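경기 당일 탄수화물·수분 섭취 계획 세우는 방법 (아마추어 축구팀용)

이 글은 체중 기준으로 선수별 섭취량을 계산하고, 킥오프 시각에서 거꾸로 일정표를 만드는 절차를 다룬다. 대상은 90분 경기를 치르는 성인 선수다. 당뇨, 신장 질환 등으로 식이 제한이 있는 선수는 담당 의사의 지시를 우선한다.
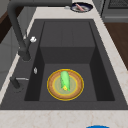 준비물
- 0.1kg 단위 체중계
- 주방 저울
- 선수별 눈금 물병
- 기록지 또는 스프레드시트

기록지는 어떤 형식이든 상관없다. 우리 팀은 Rasex 시트를 쓰는데, 열 이름은 이름, 체중, 포지션, 경기 전 체중, 경기 후 체중, 음수량, 비고 순이다. 비고란에는 복통, 경련, 구토 여부만 적는다.

1단계. 기준 체중 측정
기상 후 화장실을 다녀온 다음, 식사 전에 속옷 차림으로 잰다. 사흘 연속 측정한 평균을 기준 체중으로 삼는다. 시즌 중에는 매월 다시 잰다. 9월처럼 기온 변화가 큰 달에는 2주 간격으로 측정한다.

2단계. 경기 전 식사량 계산
킥오프 3~4시간 전 식사의 탄수화물은 체중 1kg당 1~4g 범위에서 정한다. 처음에는 2g으로 시작한다. 체중 70kg이면 140g이다. 쌀밥 100g의 탄수화물을 32g으로 잡으면 밥 300g이 96g에 해당하고, 나머지 44g은 바나나, 식빵, 과일주스 등으로 채운다. 포장 식품은 영양성분표의 1회 제공량과 총내용량을 구분해서 읽는다.

지방과 식이섬유는 줄인다. 튀김, 크림소스, 콩류, 생채소는 다음 끼니로 미룬다. 단백질은 닭가슴살, 달걀, 흰살생선 중 하나를 소량 넣는 정도면 된다.

3단계. 시간표 작성
오후 3시 킥오프 기준의 배치는 다음과 같다.

11:00 주 식사
13:00 물 400ml를 나누어 섭취
14:00 소량 간식(바나나 한 개 또는 젤 한 포), 희망자만
14:20 워밍업 시작, 물은 한두 모금
15:45 하프타임, 스포츠음료와 젤
17:00 회복식

하프타임에는 고형식을 피한다. 벤치 선수는 투입 여부를 미리 알 수 없으므로 주 식사량은 선발과 같게 하고, 14시 간식만 워밍업 강도에 따라 조절한다. 킥오프가 오전이면 주 식사를 줄이고 전날 저녁의 탄수화물을 늘린다.

4단계. 발한량 측정
발한량은 다음 식으로 구한다.

발한량(L) = 경기 전 체중(kg) − 경기 후 체중(kg) + 음수량(L) − 소변량(L)

경기 후에는 땀을 닦고 젖은 유니폼을 벗은 상태로 잰다. 경기 전 체중도 같은 복장으로 재야 한다. Lau와의 연습경기에서 기록한 미드필더 한 명의 값은 전 74.2kg, 후 72.9kg, 음수량 0.8L, 소변 없음이었고 발한량은 2.1L로 계산되었다. 체중 감소율은 1.3 ÷ 74.2로 약 1.8%다. 감소율이 2%를 넘은 선수는 다음 경기에서 음수량을 늘린다. 체중이 오히려 늘었다면 과음수이므로 줄인다.

기온 27도 이상에서 잰 값은 따로 보관한다. 서늘한 날의 값과 평균을 내면 양쪽 모두 맞지 않는다.

5단계. 회복식
종료 후 첫 한 시간 안에 탄수화물을 체중 1kg당 1g, 단백질을 20~25g 섭취한다. 수분은 감소한 체중 1kg당 1.2~1.5L를 몇 시간에 걸쳐 보충한다. 한꺼번에 마시지 않는다. 국물이나 염분이 있는 음식을 함께 먹으면 수분 유지에 도움이 된다.

자주 나오는 오류
- 밥을 생쌀 무게로 계산한다. 조리 후 무게를 기준으로 통일한다.
- 새 젤을 경기 당일 처음 쓴다. 훈련에서 최소 두 번 시험한다.
- 물병을 공유한다. 음수량 기록이 무효가 되고 위생상으로도 좋지 않다.
- 갈증이 없다는 이유로 하프타임 음수를 건너뛴다.

계획은 세 경기 이상 적용한 뒤 수정한다. 한 번에 한 항목만 바꾸고, 변경한 날짜를 시트에 남긴다.

시트의 열 구성은 Faltness의 Zbigniew Czarnecka가 만든 양식을 따랐다. 원정 경기용 도시락 분량표는 별도 글에서 다룬다.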